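Tips for recording practice runs in a simulated home

February 2019
By Jordan Sugden

Set the room up before you record anything. With Tundum we keep one living room and change only the furniture between batches, so the learner sees the same doorway from many starting points.

Keep each run short. One errand, such as going from the door to the coffee table, is plenty. If you take a wrong turn, carry on and correct it - the recoveries are worth keeping. Throw out runs where you stood still to think.

Write the instruction first, then drive. Use the words you would use at home: "go to the table with the plant on it", "stop beside the pink armchair". Ask two people to word the same errand and save both.

Start some runs facing a wall or a door. Learners trained only on tidy starts get stuck in corners.

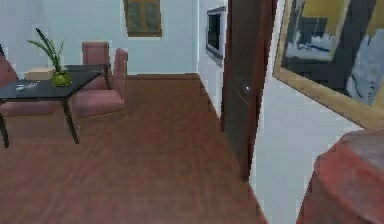
Vary the starting spot by a few steps each time and turn a little before setting off. Six starts per errand is what we use on Narham, and four will do for a small room. Save after every batch, and put the room name in the file name - you will not remember it in March.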